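Equipment Planning for the Tabletop Arm: What I Asked For, What I Got, and What I'd Order Next Time
Project report, second-year lab course

Where this started

My half of the Granduswood project was the shopping list. My partner got the control code and I got the spreadsheet, which I was a little grumpy about at first (everybody wants to be the one who makes the arm move!). I ended up liking it a lot more than I thought I would, partly because you have to understand every piece of the setup before you can say what it should cost.

The job was to plan and buy what we needed for a small pick-and-place station: pick up a light object, carry it over, set it on a target. The department already had the arm. Everything else had to come out of our budget of $1,141, shipping included, and the orders had to be in by the end of August.

First draft of the list

My first list had gripper fingers, a camera, a mount for the camera, a power supply, cables, a table covering and things to pick up. I priced it all at Fokent because their site was the easiest to search, and I blew straight through the budget before I even got to the cables. The camera was the problem. I had picked one with way more resolution than our software could use, only because the product page looked so good.

So I went back and wrote down what each part had to do before looking at any prices. The camera had to see the whole working area and not wander out of position. The fingers had to hold a thin rim without crushing it. Once I had that written out, the fancy camera dropped off the list and a basic one from Hervieu went on.

Quotes and waiting

I asked for quotes from Fokent, Hervieu and Jornura. Jornura was cheapest on the fingers but wanted 7 weeks, and Fokent could ship in 2. We paid extra for Fokent. I still go back and forth on that one, but our test period was only 8 weeks long and I didn't want to spend most of it refreshing a tracking page.

Something I missed completely: the power supply came without a wall cord. It was right there in the listing, under "sold separately," and I had read that listing several times. I borrowed one from the electronics lab and added a line to the spreadsheet in red.

Cheap stuff that mattered

The things you pick up cost next to nothing, and I spent a silly amount of time choosing them. I went with small plastic cups for most of the runs, in a strong color that shows up against a white table (our color threshold really struggled with pale ones). For the target we used a flat round disk, gray, so it wouldn't get mixed up with the cup. 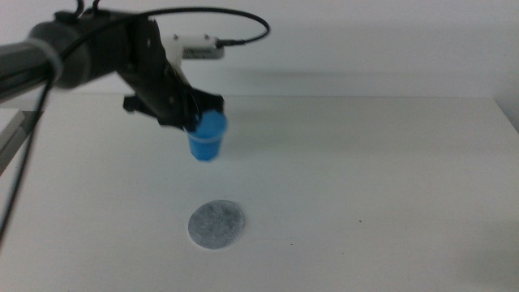
Cables deserve their own section of the budget, and I gave them one line. An arm needs slack at every joint, so the length you measure with the arm folded up is no use once it reaches out over the table. I ordered one cable too short and had to reorder it, and the second shipping charge was more than the cable. Next time I'd stretch the arm as far as it goes, measure along it, and then add extra for the loops. I'd also put straps and ties on the list from day one.

Spare fingers are the other thing I'd move up. I only bought a single set. They held up fine through our runs, but if one had cracked we would have been stuck waiting on a delivery with no backup plan.

For the next group

Ask for lead times in the same email as the price. Keep the shipping in its own column so you can see what it's doing to you. My spreadsheet is in the shared course folder with all three quotes attached, and the red lines are the ones I'd fix first.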